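The smallest room gets the longest argument

When Gareth Treloar moved into the end house on Grendstead's old brewery terrace, he had strong opinions about kitchens and none about the lavatory. By August he had sat through three family discussions on the subject, one of them over a birthday cake.
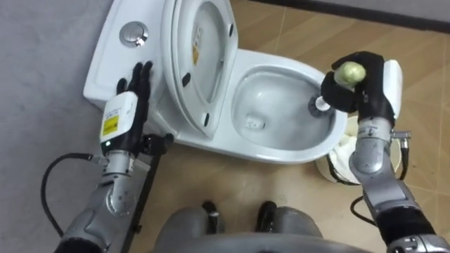 Photography: Jade Naylor

The British have never been at ease with the bathroom. We put it downstairs behind the kitchen, then upstairs in what used to be the box room, and for a while in the eighties we painted it avocado and carpeted it. I grew up with that carpet. It was peach, it curled at the pedestal, and my mother hoovered it with her eyes shut.

Malcolm Staniforth fitted bathrooms for most of his working life and regards carpet as the low point, though he has harsh words for the fluffy hat that once sat on every lid. "People spend months picking a tap," he says. "Then they ask me where the toilet roll goes, and it goes behind them."
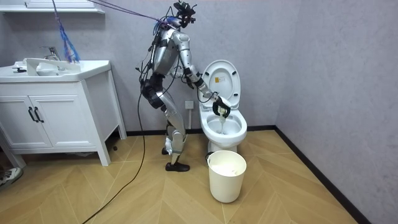
Storage is where most small bathrooms come unstuck. Estate agents call them compact, and then the owner arrives with nine bottles of shampoo and a drying rack. Wood on the floor, as here, will warm up a white suite nicely, but it does nothing for the shampoo. Staniforth's answer is a shelf above the door, which he has been recommending for years to customers who nod and buy a wicker basket.

Money doesn't cure it. Treloar was quoted £315 for a mirror that lights up when you approach, and declined on the grounds that at 6am he would prefer not to be noticed.
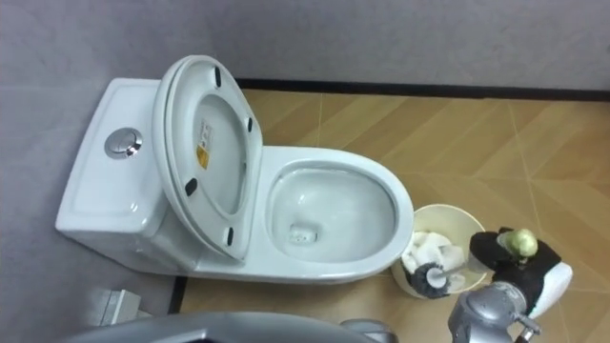 Plain white, with a push-button flush on the tank.

His sister-in-law wanted a bidet. His father wanted a lock that worked. Efraín Rengifo, who lives next door and had only come round to borrow a ladder, wanted to know why the English hang a light switch on a string, and stayed for an hour while everyone explained it differently.

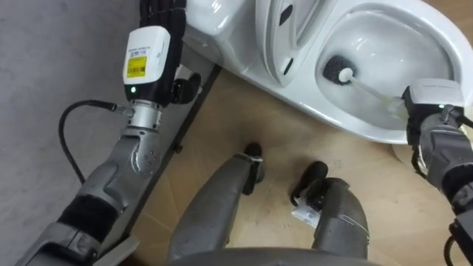 The string stayed, in the end, and so did the old radiator, which Treloar's father insists is good for another decade. The bidet is still under discussion. So is the lock - for the moment the family whistles.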